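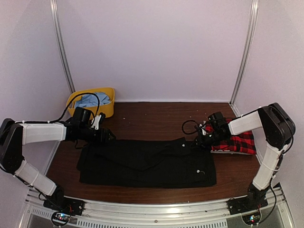 Page 16 of 50

Folding Table Gallery: Dark Clothes and Plaids
Musadum Laundry Notes, December pages
Text by Akinyi Mfinanga

The December pages are about folding. Most of the questions we get concern dark clothes, which show every crease and every bit of lint, so the gallery stays with those for a while. Jackets and shirts have their own pages further on.

Black garment, folded long. A long rectangle goes over a hanger bar or into a deep drawer without another fold. Smooth the upper edge with the flat of the hand before you put it away, as wrinkles tend to gather there. Keep buttons facing up so they don't press a mark into the cloth.

Red and black plaid, at the right. Big checks make folding easy. Line up the squares and the edges follow. If there is lettering on the fabric, fold it to the inside when the piece is going to be stacked.

Light blue cloth, in the yellow basket. Still crumpled. Shake it out once, then fold in half and in half again.

Wipe the tabletop before dark items go on it. White specks move from wood to black cloth very easily.

Previous page: Sorting by color
Next page: Shirts with long sleeves
Back to contents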